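Telau two-tier shelf, white with chrome legs: review after four months

Rating: 4 out of 5

I wanted something small for dry goods. The pasta had been living in a heap and I was tired of moving five bags to get at the one underneath. I didn't want to drill into the wall, so it had to be freestanding, and it had to be low. The Telau was the smallest one I could find with two proper boards. I had it in white. It also comes in black.

What you get

Two boards, a set of chrome legs, round silver caps and a folded sheet of instructions with drawings and no words. The boards are white with a faint wood grain to them. The caps sit on top near the corners and stay visible once it's built, so if you want a completely plain top this isn't the one. I don't mind them.

No tools needed apart from your hands. I did it in one go before lunch. Put the lower board on first and leave everything slack until all the legs are in, then tighten the lot. I did it the other way round the first time and had to undo it.

Size

This is the thing to check before ordering. Measure your longest packet. The boards are fine for tins, jars, rice and short pasta, but a bag of long spaghetti takes up more room than you'd expect. Laid diagonally with the far end near the back of the board, the near end still sticks out over the front. 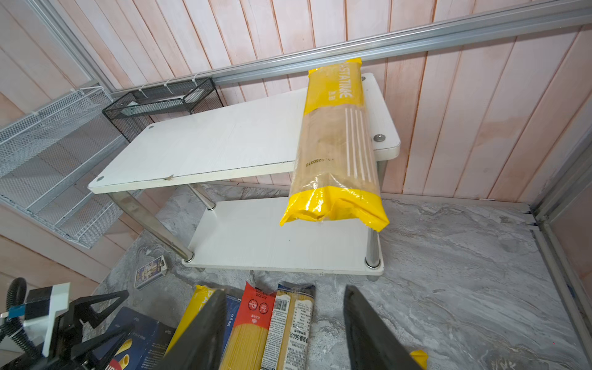

Finish

The surface wipes down easily and hasn't stained, and I've had turmeric on it. The legs are shiny and show every fingerprint. The edges are the weak point. There is a small chip out of the front edge of the top board, and once the white has gone there's no getting it back. Kaj Hjaltadóttir has the same shelf in her hallway for shoes and says her edges are fine, so it may depend on what you put on it and how roughly.

In use

The top does most of the work. Three bags of spaghetti fit side by side if you lay them all at the same slant, and being able to read the packets without lifting anything was the main reason I bought it. I leave the lower tier clear most of the time. It's close to the floor and I don't like bending for things I use every week, though it would do for a spare bag of flour or a tray.

White goes well with pale planks, and with the white wire organiser on the side wall. The black mesh basket hanging off the rail at the back takes the long boxes that won't sit on a shelf.

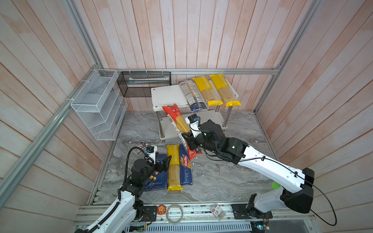
Compared with others

Before this I had a Rakix stacking rack, wire all over. Packets sagged between the wires and small jars tipped. A solid board is much better for bags. Ynyr Hughes lent me his Hukex for a fortnight. It is deeper and would take long pasta straight on, but it's also a good deal heavier, and the feet left marks on my floor.

Would I buy it again

Yes, for the price. I'd like the boards a bit deeper and a tougher front edge. If you mostly keep tins, get it. If you mostly keep spaghetti, look at the Hukex first.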